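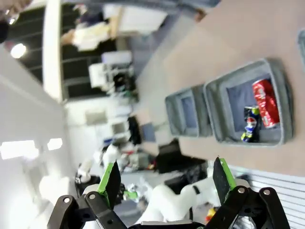 Researcher / Writer wanted, cold case podcast (part time, contract)

Kinis Audio is hiring one researcher-writer for season three of Sembiring, our show on unsolved murders and missing persons in small Canadian towns. Starting November. Remote ok but you need to be able to get to a courthouse or a regional archive when we ask.

Quick background. Two seasons out, 28 episodes, mostly northern Ontario and the Prairies. Season three is a single case, a double homicide in a mill town, never solved, one witness still living. Can't say more in a public ad. You'll get the file after you sign the NDA.

What you'd be doing

Reading. A lot of it. Inquest transcripts, old newspaper microfilm, land titles, letters from the family. We have 975 pages scanned so far and more coming, some of it badly photocopied and some handwritten.

Building the timeline in Hutent (our case database, you'll be trained, takes an afternoon). Every entry needs a source. No source, no entry.

Drafting episode scripts with the host. First drafts run long, we cut hard. Don't be precious.

Filing access to information requests and chasing them. Then chasing them again.

Sitting in on interviews, sometimes leading them. Retired police, neighbours, relatives. Most are elderly. You'll be the one who phones back afterwards to check a quote, and if somebody asks to be left out, they get left out.

What you need

A couple of years in journalism, legal research, archives, documentary, something along those lines. Degree not fussed.

Clean, plain writing. We don't do gore and we don't do cliffhangers on somebody's dead kid. If your favourite part of true crime is the crime scene detail this probably won't suit.

Working knowledge of publication bans and defamation in Canada. Our lawyer reads everything but we'd like her to have a short day.

Driver's licence. The town has no bus.

French is a plus. So is Finnish, seriously, a good chunk of the family letters are in it and Leena is translating them on her own at the moment.

Hours and pay

Three days a week, 31 weeks. $165 a half day, paid every second week. Mileage, motel and meals covered on trips. Microfilm and court fees go on our card, not yours. No benefits, sorry, it's a contract. Possible extension into the follow-up episodes if the money comes through from Pernudent, who fund the season.

Hours are mostly yours to arrange. One fixed call, 9:30 in the morning Eastern, camera optional. Two trips for sure, four or five days each, one before the snow and one after. Maybe a third.

The material is heavy. We pay for counselling sessions if you want them, no form to fill in and no need to tell us why. You can also step off a particular document or interview and somebody else will take it.
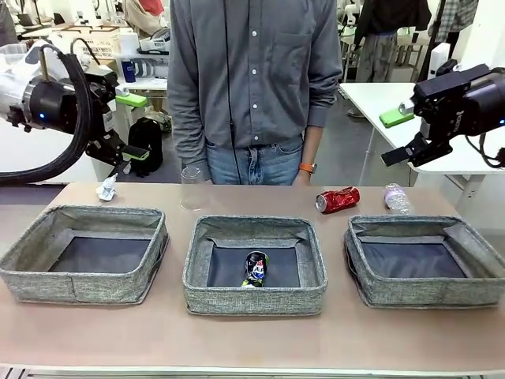 How to apply

Send one email with all of the following:

- CV, two pages max
- one writing sample, anything reported, under 2000 words. Audio scripts welcome
- a paragraph on a case (not ours) you think was covered badly and what you'd of done differently
- two references, we won't call them without checking with you first
- where you live and how far you're willing to drive

No cover letter needed. Attach as PDF please, the links expire and then we're emailing back and forth.

Applications go to Leena Ruotsalainen, series producer, through the contact page on the Kinis site. Put SEMBIRING RESEARCHER in the subject line or it goes in with the listener tips and we get a lot of those.

Shortlisted people get a paid test, half a day at the rate above. You'll recieve a small bundle of documents from a season one case and be asked for a one page timeline plus a list of what's missing. Then a phone call with Leena and the host.

Everybody gets a reply, even if it's a short one.

If you have a personal connection to a case we've covered you can still apply, just say so up front. Same if you've worked in policing or for the Crown.

We'll close the posting when we've found someone, so sooner is better.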